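Equipment Planning for a Two-Arm Food Handling Cell

Project report, Clindutano Laboratory
Author: Theano Kontogiannis

1. Purpose

The laboratory has one two-arm tabletop cell and plans to order a second. This report sets out what the second cell should contain, what it should cost, and in what order the parts should be bought. It does not cover the control software, which is handled in a separate student project.

The budget ceiling given at the start of the term was 2,579 dollars, excluding the arms themselves. The arms come out of the department's capital fund and were approved before this work began. Everything else has to fit under the ceiling: table, grippers, mounts, cabling, power, kitchen items, food, and spares.

2. Method

I listed every item used in the current cell, including the items that were never on a purchase order. I then sorted the list by how an item is replaced: bought once, bought as a pair, or consumed. Prices were taken from two suppliers, Plastness for molded and printed parts and Fevstead for metal parts and hardware. Where both firms carried a part, the lower price including shipping was used.

The current cell's original budget had one line called "accessories." That line was overspent in the first month, mostly on cables and on replacement fingertips. For this report the line has been split up, and no item in the new plan is booked under a general heading.

3. Tasks the cell must support

The cell is used for short kitchen tasks with soft food. The reference task is moving steamed buns between a steamer basket and a plate. It sets most of the requirements, as it involves a raised rim, a soft object, and a lid that needs its own space on the table.
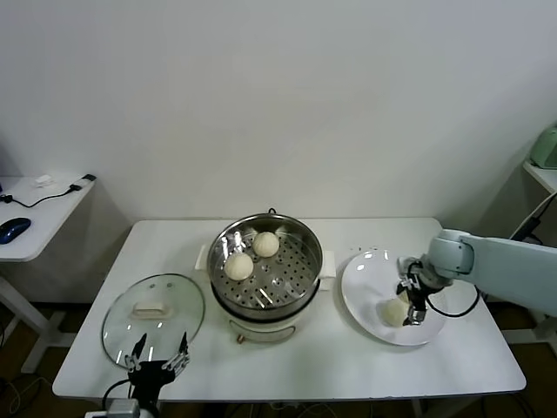

Figure 1. Reference task: electric steamer, glass lid to its left, and plate with one bun to its right.

The table has to take the pot, the lid, and the plate side by side with clearance for both grippers. A narrower table was priced and rejected. It would save money, but the lid would then have to be stacked or held, and the second arm would be tied up for the whole task.

The height of the basket rim above the table matters more than the footprint of the pot. A gripper has to come down over the rim, close on a bun, and leave the same way. Finger length should be checked against the steamer before either is ordered. If the steamer model changes, the check must be repeated.

4. Budget lines

4.1 Grippers and fingertips

Grippers are ordered as a pair. Fingertips are treated as consumables, with 9 spare sets in the plan. The earlier cell was started with no spares, and work stopped each time a tip was damaged. Plastness quoted a lower unit price for tips ordered in one batch, so the full quantity should be ordered at the start.

The grippers and tips together are allotted 600 dollars. This is the largest single line outside the table and mounts.

4.2 Table and mounts

The table should be rigid and plain, with a light top that wipes clean. Mount plates are a Fevstead item and have the longest lead time of anything on the list. They should be ordered first, even if the table has not been chosen, because the hole pattern depends only on the arm base.

4.3 Cabling and power

Cable length was underestimated last time. The plan now measures each run along its real path, with slack for full arm travel, and adds one spare of each type. A power strip is included for each side of the cell. The steamer gets its own outlet and should not share a strip with the arm supplies.

Cable clips and sleeves are cheap but are listed separately. They were left out of the first budget and bought later at retail price.

4.4 Kitchen items

One steamer, one backup steamer of the same model, and a small set of plates. Buying the backup at the same time is recommended – models are dropped from stores without notice, and a different handle on the lid can make recorded trials hard to compare.

4.5 Food

Buns are bought frozen. The cost per session is low, but it recurs, and freezer space is limited. The plan assumes one delivery a week, on Saturday, for the nine weeks of trials. Buns used in trials are thrown away and are not eaten.

5. Order of purchase

Mount plates first, then grippers and tips, then the table. Cables are ordered once the table is in place and the runs have been measured. Kitchen items come last, except for the steamer, which is needed for the finger length check in section 3.

If the plates are ordered in January, the cell can be assembled before the spring break. A later order moves assembly past the break and shortens the trial period, as the room is booked for another course in May.

6. Review

Dr. Dambrauskienė reviewed the draft and asked for two changes. The first was to move the backup steamer from the optional list to the main list. The second was to state who signs for deliveries, which will be the lab technician on weekdays and the student on duty on Saturday. Both changes are included above or here.

7. Open items

Fevstead has not confirmed whether its plates ship with bolts. The shipping cost for the table is an estimate. The price of the cable sleeves is still to be entered in the order sheet.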